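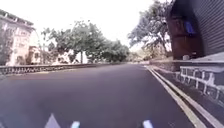

*Words by the Lukell handbook team · Lunde croquet set, owner's guide · revised February*

## Section 2: Setting out your lawn

By now you should have everything out of the bag and checked against the list in the first section. If you skipped the list (plenty of people do, and we quite understand, it's a nice day and everybody wants to get on), do at least look for the small cloth pouch with the corner flags in it. It likes to slide down between the lining and the outer bag.

The Lunde is meant for ordinary gardens, village greens and the flatter sort of holiday field. You don't need a proper croquet lawn. A full lawn is far bigger than most of us will ever mow, so the measuring cord supplied with your set is marked for a shortened court, with a yellow tag for the width and a red tag for the length. If your garden is smaller still, fold the cord in half and use the same tags. The hoops simply end up nearer together.

### Before you start

Mow the day before if you can, and rake off the cuttings. Walk the ground slowly and pick up twigs, stones and fir cones. A gentle slope is no trouble at all and some families come to love theirs, but try to run the court up and down it. Playing across a slope makes every long shot a guess.

> **Caution:** Do not drive hoops or the peg into ground where there may be pipes, cables or garden lighting. If you are playing in a public park, ask whoever looks after the grass before you put anything into it.

### Marking the boundary

1. Push the first corner flag in where you would like the bottom left-hand corner to be, as you stand looking up the court.
2. Slip the loop of the measuring cord over the flag and walk across to your right until you reach the yellow tag. Push in the second flag.
3. Move the loop to the second flag and walk up the court until you reach the red tag. Push in the third flag.
4. Do the same again for the last corner, using the yellow tag, and then check the last side against the red one. If it doesn't quite meet, shuffle the last two flags along until it does. Squareness matters much less than it does in tennis, so please don't spend the whole afternoon on it.
5. Run the white boundary string round the outside of the flags and tie it off with a bow. You will be glad of the bow when it comes to packing up.

### Placing the hoops and the peg

The Lunde comes with six hoops. Four go towards the corners and two go up the middle, with the peg at the dead centre of the court.

1. Find the centre by stretching the cord from corner to corner each way and marking where the two lines cross.
2. Wet the ground at that spot if it is hard, wait a few minutes, and press the peg in by hand until the painted ring touches the grass. Give it a light tap with the rubber hammer if it wobbles.
3. For each corner hoop, measure 100 cm in from the side string and 100 cm in from the end string, and lay the hoop flat on the grass there.
4. Lay the two middle hoops in line with the peg, one halfway between the peg and the top string, the other halfway between the peg and the bottom string.
5. Stand at the bottom of the court and look up it. All six should face you squarely once upright. Adjust any that look crooked.
6. Push each hoop in, rocking it a little from leg to leg as it goes, until the shoulder marks are level with the grass.

> **Note:** The hoop with the blue top is the first hoop and goes at the bottom left. The one with the red top is the last.

> **Caution:** Never use a mallet to knock in the hoops. The mallet heads are made for striking balls, and splits caused this way are not covered by the guarantee. Use the rubber hammer (spare part 697).

### Checking the gap

Roll a ball through every hoop by hand. It should go through with a whisker to spare on each side and no scraping. If a hoop pinches, ease it out, open the legs very slightly and try again in fresh ground a little to one side. Beginners and younger children often get on better with a wider gap, and the Irel junior hoops fit the same bag if you'd like to add them later on.

### If the ground is very hard or very soft

In a dry spell, use the Conusen ground spike to start the holes. Press it straight down, keep your feet well clear, and put the cork back on the point the moment you've finished. In soft ground the hoops will lean after a few hard knocks, so straighten them between games. Sand poured into the holes helps too.

### Leaving the court up

You may leave the string and flags out overnight. Bring in the balls and mallets, wipe them with a dry cloth and stand the mallets head down in the bag. Hoops can stay where they are for a day or two, but take them up before mowing.

For replacement cord, tags and string, see the parts list on page 83. Section 3 deals with choosing a mallet and the order of play.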